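Learning to Eat Breakfast Slowly

Posted in July by the author of Small Kitchen Notes

For many years my breakfast was a piece of bread, eaten while I stood next to the door with one shoe on. I didn't think it was a problem. My father ate this way, and in the town where I grew up the first bus left at 5:40, so everybody ate this way. When I moved here I brought the habit with me, together with two suitcases and a coffee pot.

Last winter I decided to try something different. I wanted to sit down every morning and eat something warm from a bowl, and to continue until summer. I write in this post what I learned, because two readers asked me about it after my post on soup.

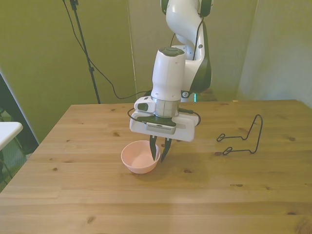

Page last changed: July, in the evening

The first thing I had to learn was porridge. In my language we have a word for it, but the word is used mostly for food given to sick people, and so I had a small prejudice. My first attempts confirmed it. I used too much water, I put the salt at the end, and I bought the oats that are cut very thin, which turn to glue if you answer one phone call.

After some weeks I changed to the thicker rolled oats from Delorme, the small grocery near the tram stop. They sell them from a big drawer and you fill your own bag. I take 300 grams at a time, and it is enough for five mornings if I am not too hungry. The man at the counter always writes the weight on the paper with a pencil, even when the scale prints a label.

My recipe now is simple. I toast the dry oats in the pan until they smell a little like nuts. Then I pour 200 milliliters of milk, the same amount of water, and a good pinch of salt. I stir, I lower the heat, and I stay in the kitchen. This last instruction was the hardest one for me. I am a person who starts the oats and then goes to look for a clean shirt.

On top I put whatever there is. In winter it was mostly apple, cooked with a little butter. In spring I had rhubarb from the market, which I made too sour the first time and too sweet the second time. My neighbor across the hall gave me a jar of plum jam and I finished it in one week, with some shame.

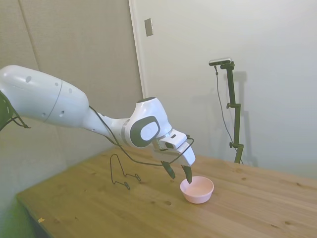
The wooden tabletop, with a white arm reaching in from the left.

I should say something about bowls. I used to believe that a bowl is a bowl. But when you eat from the same one every day, you begin to have opinions. My old one was wide and flat like a plate that has changed its mind, and the porridge was cold before I reached the middle. The second one was deep and narrow, and I hit my knuckles on the edge with every spoon.

The one I use now is from Relov, a pottery shop in a village we visited for a weekend. It is small, heavier than it looks, and the glaze is not perfect: near the foot there is a place where you can feel the clay with your finger. I paid more than I had planned. My wife asked if I was sure, and I said yes with a voice that was not sure. Now she uses it also, and on some mornings we have a polite competition for who gets to the shelf first.

If you buy a handmade bowl, ask if it can go in the microwave. I forgot to ask. I have not tried it, and I warm my second portion in the pan, with a spoon of milk.

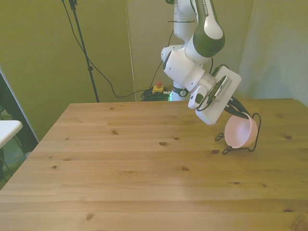 The second thing I had to learn was the sitting. I didn't expect this to be difficult. But when I sat down with my porridge on the first mornings, my hand went to the phone before it went to the spoon. I read the news, I read the comments under the news, and when I looked down the bowl was empty and I could not remember the taste of it.

So I made a rule that the phone stays in the hallway until I have washed my dishes. For the first week I felt nervous, as if I had left the stove on. Then I started to notice small things. The heating in our building makes a knocking sound at half past six. The light comes first on the wall above the fridge. There is a dog on the second floor who does not like the mailman – or perhaps likes him too much, I can't decide.

I tried also to read a book at the table. It works only with a book that stays open alone. I bought a book stand by Warix for this, and it was good until a drop of hot milk fell on page 63 of a library book. I told the librarian about it and she was very kind, but I don't read library books at breakfast anymore.
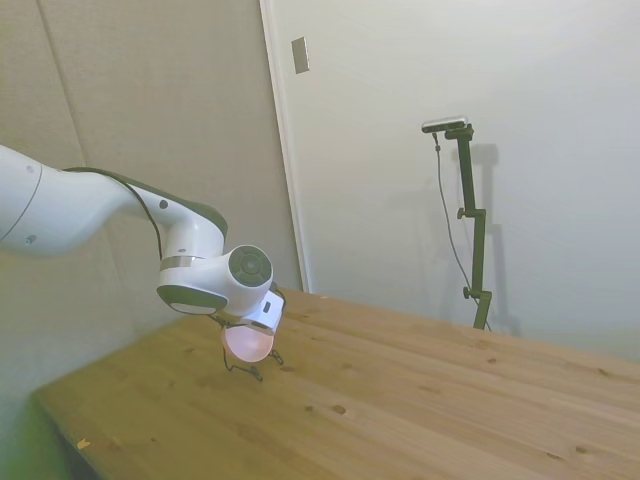 White arm above the light pine tabletop.

Some of you asked if I feel healthier. I don't know how to answer. I am less hungry at eleven, this I can say with certainty, and I buy fewer pastries at the station. I sleep the same as before. My knees are also the same.

I did miss some mornings. In March I had a cold and wanted only tea. During the week when we had guests I went back to bread next to the door, because the table was full of their things and I didn't want to wake anybody. After they left I needed several days to begin again, and the first porridge I burned.

In summer I will try the cold kind, which you leave overnight in the fridge with yogurt. My sister makes it with grated apple and a lot of lemon. If you have a version that is not too sweet, please write it in the comments, with quantities if possible.

Recent posts
Soup for a week when you are tired
How I cleaned a coffee pot that I had almost thrown away
A weekend in Skarnever, with too much rain
Which lentils need soaking and which do not
My first sourdough, and my second first sourdough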